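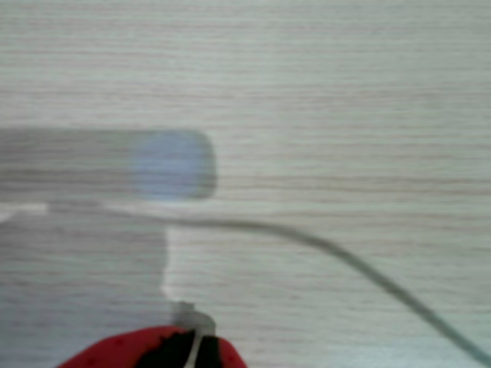 Jayson Tolentino says I should quit whining about the new kickoff time, because a Thursday night game under the lights is the best thing in soccer and I'd know that if I ever left the house after dinner.

OK so first of all, rude. Second, he's kind of right about the lights. I've been to night games at Dresamholm and when the fog rolls in off the parking lot side it's gorgeous. I'm not against night games!! I'm against finding out about one from a schedule graphic with the old logo on it.

For anybody who doesn't follow Mellovside (so, most of you, hi): our home games have been Saturday afternoons for as long as I've been going. Same time, same gate, same lukewarm cocoa. In March the club moved the rest of the home schedule to Thursday nights and put it up online with no explanation.

7 comments

The guess going around is that it's because Virk play Saturdays and they're across town and they've gotten good. Which, fine, nobody wants to split the crowd. But Virk have always played Saturdays and we've always had people in the stands. I'd rather see us go head to head with them than hide on a school night.

Who loses out here is families. My section is mostly kids. There's a whole row behind me that comes straight from their own games, still in shin guards, and they know every player's middle name. Are their parents bringing them out at 7 on a school night? Some will. A lot won't, and I don't blame them one bit.

I did write to the club. A nice email, I swear, I had my sister read it before I hit send and she took out two sentences. Got a reply from Nadège Roussel in the ticket office the next morning, so credit for speed. She said season tickets carry over to the new dates and you can trade any game you can't make for a seat at a later one.

That's better than I expected, to be fair. The catch is you have to do the trade in the app, and the app is – how do I put this gently – the app. It logged me out in the middle of picking a seat and then told me my seat was taken. By me.

2 shares

Several people are asking how the trade works, so, the way I did it: go to My Games, tap the one you're missing, hit Release, then wait for the credit to show up before you pick the new one. Don't try to do both at the same time. If the credit doesn't show, go to the window on game day, they can look you up by name.

And do it early, the seats by the tunnel go fast and I'm not giving mine up for the corner by the generator again. I spent a whole half there last season and came home smelling like a lawn mower.
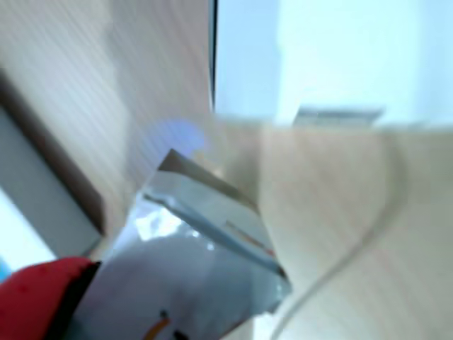 Plus the credits run out at the end of the season, so if you're holding on to one for the playoffs, maybe don't. We are not a team I would bank on for the playoffs. I love them. I have eyes.

OK soccer stuff, because a couple of you have muted me by now over the ticket talk. Leire Carrasco in midfield is the real deal. She's the first player we've had in ages who looks up before the ball gets to her. Last home game she hit a switch to the far side that made the old guy in front of me take off his hat.

The trouble is what happens once we get near the box. We pass it. We pass it again. We pass it back to Leire, she looks up, everybody's standing still. SHOOT. Somebody please shoot. I don't even care if it lands in the snack line.

Goalkeeper question is still open too. Lenuța Olteanu is the better shot stopper and I won't hear otherwise, but she does get stuck on her line with crosses and Virk are going to throw crosses at her all night. I'd still start her. You don't learn that from the bench.

210 likes

Going back to the night game thing for a sec, got a DM from somebody who works evenings at Jenero and can't make any of the new dates, not one. She's had the same seat since before the new roof. The trade doesn't help her at all, because there's nothing left to trade into. I told her to write in and ask for a refund, and if you're in the same boat you should too.

I also think if enough of us ask, they could move just a couple of the late ones back to Saturday. Doesn't have to be the whole schedule. The last home game at least, that's the one where the kids get to go on the field after.

Edeltraud Reinholz just replied that they had night games when she first started going and everyone brought blankets and soup and the place was packed. OK, I'm listening! I do own a very good thermos. I could be talked into soup.

So yes, Jayson, I'll be there. I'll be in my regular seat in my big ugly coat, yelling at people to shoot. You're buying the cocoa, and you're parking, because I'm not circling that lot in the dark.

If the club is reading: bus times. Please put the bus times on the schedule page. The last one from Dresamholm used to leave before most night games finished and I have no clue if that's changed. I've looked all over the site and all I found was the fight song.

100 likes

Anybody taking the bus Thursday, let me know what you hear and I'll add it under here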